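Telling the two Cernum runs apart

4 March 2020

Chathurika Barua wrote to ask how I separate first-run Cernum figures from the September reissue when the card and bubble are long gone. I had promised a longer answer than the one I sent her, so I've written it up properly. It covers the carded single figures only. The vehicle drivers came out of different tooling and I don't own enough of them to say much.

Most guides start with the date stamp on the left calf. The stamp is not useful. Both runs used the same leg tool and the date was never updated, so a loose figure with a crisp stamp could be either one. What did change is the torso. At some point between the runs the chest half of the mold was repaired, and the repair left a shallow step below the right armpit. Run a fingernail along the seam from the waist up. On a first-run torso the nail travels without stopping. On a reissue it catches at the level of the lower chest plate. The step is easier to feel than to see, and on the darker figures I can't see it at all without a side light.

The second check is the waist peg. First-run pegs are round with a flat base. Reissue pegs have a small notch at the back, presumably to help the assemblers line up the halves. You can look at this without opening the figure if you turn the torso as far as it will go and look into the gap. Don't force it. The plastic around the waist opening is thin, and older examples will whiten or split.

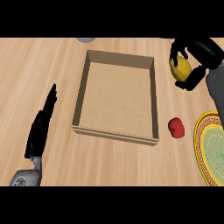 Paint is third, and I trust it least. The reissue silver is a little warmer than the original, but silver that has been handled for years goes warm too. Belt color is more reliable. The original belt on Barasa was sprayed through a mask and has a soft lower edge. The reissue belt is a pad print with a hard edge and, on a good number of mine, a slight shift to the left. If the belt has been touched up by an owner, neither test means anything, and you are back to the torso seam.

I also weighed them, which takes little effort and settles less than I had hoped. The two runs overlap almost completely. Any difference between them is smaller than the spread within a single run, so I have stopped recording weight for this line.

As for numbers, I have logged 307 loose figures over the years, counting those that belong to other people and were lent to me long enough to check. Of these, 71 have the smooth seam and the round peg together. The rest are reissues or have mismatched parts. The mismatched ones are usually a first-run torso on reissue legs, and I put these down to owners swapping halves, as the waist comes apart fairly easily with heat. Ishbel Baird thinks a few left the factory that way, with leftover torsos used up at the start of the second run. She has a Daltodar on an unopened reissue card with what looks like a smooth seam through the bubble. I've examined it under a lamp and would not bet on it either way. The arm covers the part of the seam that matters.

Gromalov is the exception to all of this. He was added for the reissue and has the step every time. A Gromalov with a smooth seam would be either a test piece or somebody's custom, and I would want to see the inside of the torso before paying extra for it. The two I've been offered were both customs. One had filler in the seam that came up with a cotton swab.

On accessories, I still have no dependable test for the short rifle. The long one has a sink mark above the grip in the reissue. The shield is the same in both runs as far as I can measure.

I'm going through the backpacks next. The clip width varies, but I don't know yet if it varies by run or by mold cavity. If you have a backpack that came off a sealed card, please send me the inside width of the clip and the number molded under the strap.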